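Budget Season, Or How I Spent My Friday With a Spreadsheet

12/07/2019

So the equipment budget for next year is due in August, and I have been putting it off in every way a person can. I cleaned out my inbox. I relabeled the cable drawer. This morning I ran out of drawers and opened the spreadsheet.

For anybody new to this blog, I do the buying and planning for a small group at Murncombe that works on picking. Mixed stuff, household stuff, the kind of things that end up in a box together and have no business being there. I'm the one who gets the quotes, chases the quotes, and then explains to people why the quote is higher than the number I gave them in spring (shipping, it's always shipping).

The big question this year is whether we buy more hand-held grippers or put everything into one fixed arm. I went into this pretty sure I wanted the arm. The Osex one is lovely! The sales deck is lovely too. Then I started adding up the mount, the safety fencing, the service plan and the training days, and by the time I got to the bottom of the column I needed a walk.

A hand-held tool needs a table and a person. You can put a cardboard box down, fill it with whatever is lying around, and get going before lunch.
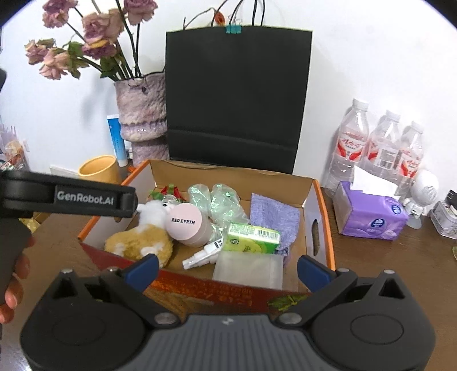

Anyway, money. The quote from Flukar came in at 3069 dollars for the set we want, with the carrying case and one spare battery. I asked them to split out the finger pads as a separate line, and I'm glad I did, as a replacement pair is 181 dollars and we'll want more than one pair in a year. If you only remember one thing from this post, ask for the price of the parts that touch things. Those are the parts you'll be buying again, and they never seem to be on the first page.

Cuevas was cheaper up front, but they wanted 46 days for delivery and couldn't tell me whether that meant working days. I wrote back twice. Still waiting — maybe they're counting those days too.

Then there's all the small stuff I forget every single year. Memory cards. Chargers. Shelving (we have run out of shelf, again). A decent table, preferably one that doesn't wobble when somebody leans on it. And things to pick up! I used to think we could just bring those from home forever, but people do want their belongings back, and soft toys and shiny wrappers get sad pretty quickly with that much handling. I've added a line for objects this time and called it "consumables" so it sounds respectable.

Where I've landed for now: three hand-held sets from Flukar, spare pads for each, the objects line, the shelving, and the Osex arm moved to the following year with a question mark next to it. I might still change my mind on the third set. Two people can share one if they're polite about it, and the money would cover a good chunk of the training days if the arm ever does happen.

If you've bought from any of these three and have opinions, please leave them in the comments before I hit send. I'm especially curious how long your pads last, and whether the Osex service plan really has to be paid all at once. I'm going to go and find out what shelving costs.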